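Progress report on the tabletop weighing and pouring stations, Zoltville site
Prepared for Plarnness, October 10, 2024

The budget line you asked about first is the table covering. We were told a printed cover would make the station more inviting and cut down on lost small items. I did not expect much from either claim, and after 36 sessions I still can't give you evidence for the first one. The second is mixed. The log shows 20 items mislaid, and the supplier, Massawe, counts that as a good result. We have no figure from before the cover, so I don't see how they can.

Spending to date is $1,223 against the station budget, most of it on the cover and the scale. 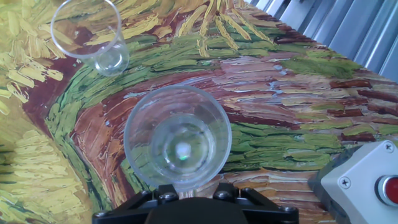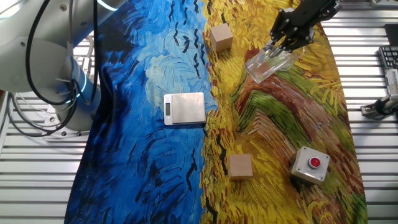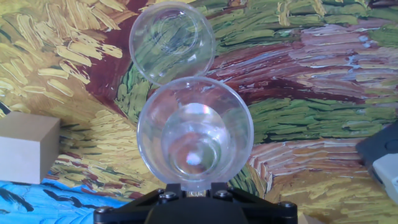
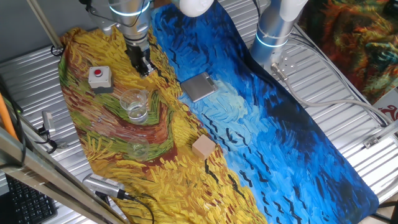
Clear containers are still the weak point of the setup. Voltuvik recommended them so that fill levels could be read from any side, and on a plain surface I would have agreed. We raised the matter in our last report and were asked to wait. The painted wheat and path show straight through the walls of a clear plastic cup, and a second glass beaker standing on the green and yellow strokes is easy to miss altogether. A colored rim or a band of tape would cost almost nothing. I would like approval to try that before anyone orders more cups.

The scale has given us less trouble. It sits on the blue part of the cover, where the brushed metal top stands out well enough. The small tan cubes are a different matter when they end up on the yellow, and I would move them or paint them.

Two promises from the spring plan have not been met. The written layout for the table does not exist yet, so things get put wherever there is space. The 30 minute setup target was reached once, and I would not build a schedule on it.

For the next period we ask for tape, a plain cover to compare against, and no new equipment. If the plain cover does just as well, we will recommend dropping the printed one.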